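Print this page | E-mail this page

# Umanthorpe Household Waste Diary: data card

Version 3, Jun 21, 2026. Maintained by Miyuki Arai. Checked by Hamidreza Hashemi, who disagrees with parts of it and has been allowed to say so below.

## What is in it

Diary entries from 53 households in Umanthorpe, covering the month of March. Each household wrote down what it threw out, which room it came from, and which bin it ended up in. One row is one entry. There are no weights. We tried kitchen scales in the pilot and got numbers I would not defend to anyone.

Files:

- `entries.csv`: the diary rows
- `homes.csv`: one row per household (home type, number of adults, number of children)
- `codes.txt`: the category list, with the old codes at the bottom
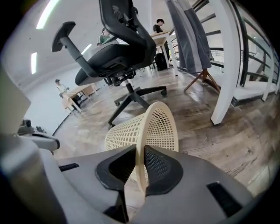
## How far to trust it

Less than you would like. People were asked to write entries on the day. Going by the handwriting and the ink, plenty of them filled in a week at one sitting. Food waste is almost certainly too low. I have yet to see a diary study where people owned up to all the bread.

The `room` column is the weakest. "Office" could mean a spare bedroom, a desk in the hall or a workplace. Junpei Sakai recoded what he could from the comments and left 71 rows as `unclear`. Please leave them that way. Version 1 had them filled in by guesswork, and two people built charts on the guesses.

The recycling column records what people say they recycled. It was never checked against a collection. Anyone quoting it as a recycling rate is on their own.

## Who is missing

Sign-up was by leaflet and word of mouth, so this is a set of people who were willing to write about their trash for a month. Renters are thin. The Ellis side of town gave us 9 households, far too few to compare with anything, and I have removed the table that tried. Another 16 households started and quit; their rows are not included, although Sioned Mathias thinks they should be. 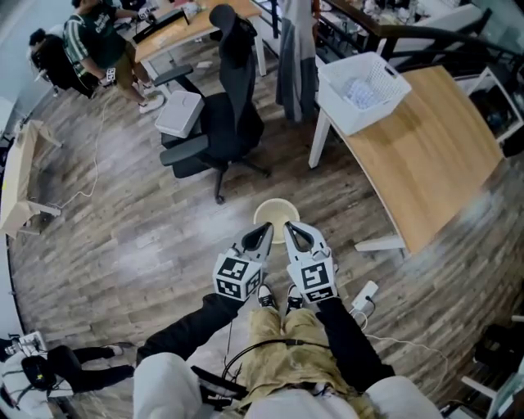
## Columns that cause trouble

`date` is the date written in the diary, typos included. If it falls outside March, it is wrong, but we did not fix it.

`item` is free text, lower-cased, with names taken out. "Misc" and "bits" are both common and mean nothing in particular.

`code` was assigned by one person, Genji Shibata, in one pass. There is no second coder and so no agreement score. Packaging with food still in it is coded as packaging. Hamidreza's note: "This hides most of what I wanted to know."

`bin` has four values. `other` includes compost heaps, a neighbor's bin and the dump.

## Uses

Fine for teaching, for testing a coding scheme, or for seeing how people describe trash in their own words. Poor for town-wide totals. I would be wary of any model trained on `code`, given how it was made.

## Changes from version 2

- removed the Ellis table
- put back the blank entries, which had been dropped as errors
- fixed a shifted column in `homes.csv`

Print this page | E-mail this page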